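Six weeks into the new returns system at Lornura and I'm still a bit giddy about it, so forgive me if this runs long.

We're a small outfit. People send back the oddest mix of stuff, and until September all of it was sorted by hand against a list on paper. Then Hegyi got the contract to automate the middle part, the bit where each thing is picked up, looked up and sent to the right box. Kandis, our stock software, now has 3355 lines in it, and 244 of those I would have sworn we'd never sold!
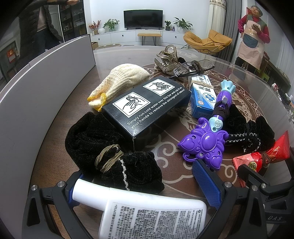

What I didn't expect was how much my own day would change. I used to spend mornings reading labels until my eyes crossed. Now the system does the easy ones and I get the puzzles - the things with no code, the soft things, the things that could belong in 6 different places. It's far more interesting, and my wrists are grateful. A couple of colleagues were worried about their hours, and fair enough, so was I. So far we've all kept ours, and two of us are being trained up at the Zostden site. 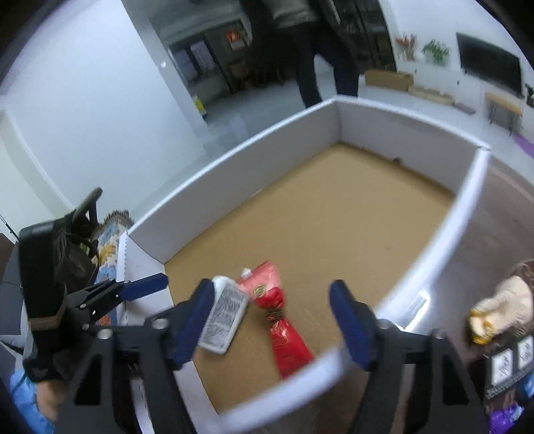

Packing is the part I love talking about. A neat rectangle is a gift to any machine, because it has flat sides and only so many ways to lie. Put a small white carton next to something red and shiny with a twist in the middle, like the pair in the box there, and you've got two quite different jobs. Where do you hold the twisted one? How hard? We had 51 arguments about wrappers last month alone (I kept a tally on the whiteboard) and I enjoyed nearly all of them.

Next up is the evening shift, starting at half past four, and I've put my name down.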